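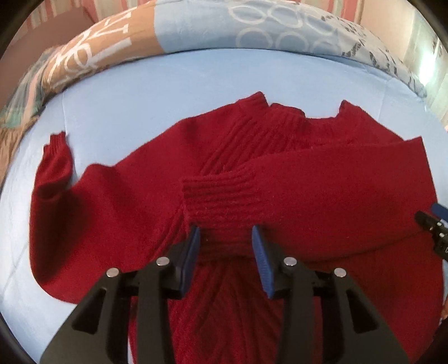

4. Folding sweaters on the bed

Sweaters get their own section in this guide to the Runeritz closet system because they're the one thing I never want you to put on a hanger. The shoulders stretch, and then you're stuck with little bumps in them forever. So we fold! If you haven't put the shelves together yet, go back to section 3 and do that first (I'll wait).

Before you start

Clear the bed and smooth the covers flat. You want a surface you can reach from at least two sides. I used to fold on top of the dresser and the sleeves kept sliding off the back, so now it's the bed every time.

Steps

1. Lay the sweater out with the collar at the far end, toward the pillows, and the hem toward you.

2. Pat the body flat with open hands. Don't tug on it. Knits will go wherever you pull them, and they don't always come back.

3. Bring one sleeve in across the body so the cuff lands near the middle. Leave the other one out for now.

4. Bring the second sleeve in the same way. If the two cuffs make a lump, slide one down a little.

5. Fold both sides in until the sweater is as wide as your shelf divider. The Runeritz divider works as a template - just set it on top and fold to the edge.

6. Fold the hem up toward the collar. For a thick sweater I stop at 2 folds, and for a thin one I go to 3.

Note: Bulky ribbing at the hem likes to spring open. Tuck it to the inside of the last fold and it'll behave.

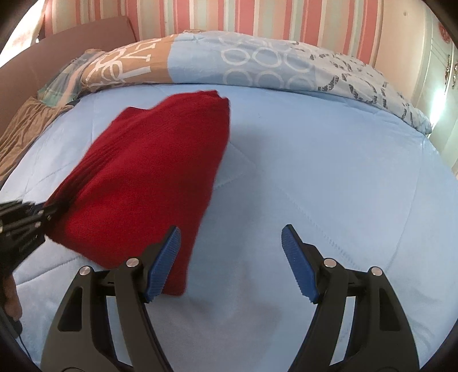 Turning a folded sweater around is where I used to undo all my own work. I'd grab it in the middle, swing it toward the shelf, and end up with a sleeve hanging out. Now I move it from two places at once. A red knit like this one, held at its left corner and partly lifted off the light blue quilt, can still let its lower corner trail on the bed, so get that tucked in before you carry anything across the room. Then slide a flat hand underneath and go.

Caution: Check your shelf pins before you stack. Keep each stack to 40 centimeters high or less, and put the heaviest knits on the bottom shelf.

Note: If you bought the Ondrejka baskets too, fold one extra time and stand the sweaters on edge. I switched mine over in January and I like being able to see every color when I pull the basket out.

Section 5 covers scarves and hats.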